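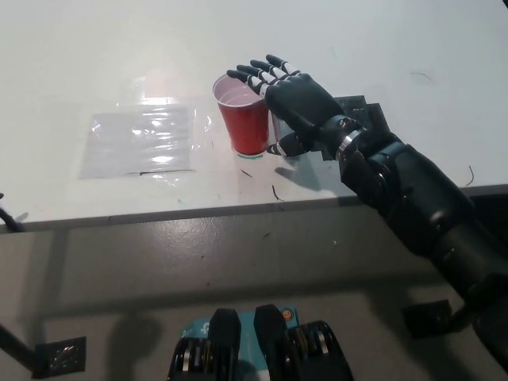

Drorkville Household Waste Words, version 4

README

What this is

A list of the words that people in Drorkville use for things they throw away, together with the bin in which they put them. The list was collected from 148 households by mail and at the library desk. It has 337 entries. One entry is one word or short expression, as the person wrote it, in their own spelling.

I began the list when I worked on the sorting guide for the town and saw that the official names did not match the names at home. The guide says "rigid plastic container". On the answer sheets there is "tub", "margarine", "the yogourt ones" and, from one street, "clackers". If a resident looks for "clackers" in the guide, they find nothing.

Files

entries.csv — the main table, one row for each entry
households.csv — one row for each household, with no names and no addresses
sheet.pdf — the answer sheet, both sides
changes.txt — what is different from the earlier versions

Columns in entries.csv

word: the expression as written. Capital letters are kept.
meaning: my short explanation in plain English.
bin: blue, green, grey, depot or unsure. It is the answer of the household and it can be wrong according to the town rules.
town_bin: the bin in the official guide. Empty when the guide has no rule.
household: a number which connects to households.csv.
language: the language of the word, when it is not English. I filled this column myself, with help from Ghorbani bakery customers for the Persian words.
note: anything more the person wrote. Many are empty.

The files are in UTF-8. Some spreadsheet programs open them with broken accents, so please choose the encoding by hand at import.

How the sheets were made

The sheet shows no pictures of objects. In version 1 there were drawings, and people copied the labels of the drawings, so the answers were too much alike. Now there are short situations instead, for example "After a birthday party in the yard, what is left on the table?" or "What is under your sink?". This gave longer and more colourful answers.

206 sheets were sent out. A household could write as many words as it wanted. Where two persons in one home used different words for the same thing, both words are in the table with the same household number.

Known problems

The Tultside apartments are not well represented. The mail there goes to a common box and I think many sheets stayed in it.

The value "unsure" has two meanings. Some people ticked it because they did not know the bin, and others because it depends, e.g. a pizza box that is clean or greasy. I could not separate them afterwards.

In rows from version 2, the word "garbage" was corrected to "waste" by a script. I have put back the originals where I still had the paper — the other rows have "restored: no" in the note column.

Please do not use the bin column as advice for sorting. The rules also changed in July, and town_bin follows the old guide.

Licence and citation

You may use, copy and change the list for any purpose if you name the source:

Niloufar Kazemi, Drorkville Household Waste Words, version 4, 09/03/2021.

The Skeltico spell checker has a copy of the word column only. It was taken from version 3, and I do not maintain it.

Corrections

Send the row and your correction in one message, and tell me if you live in the town. New words are welcome too, but I keep them in a separate file until the next version.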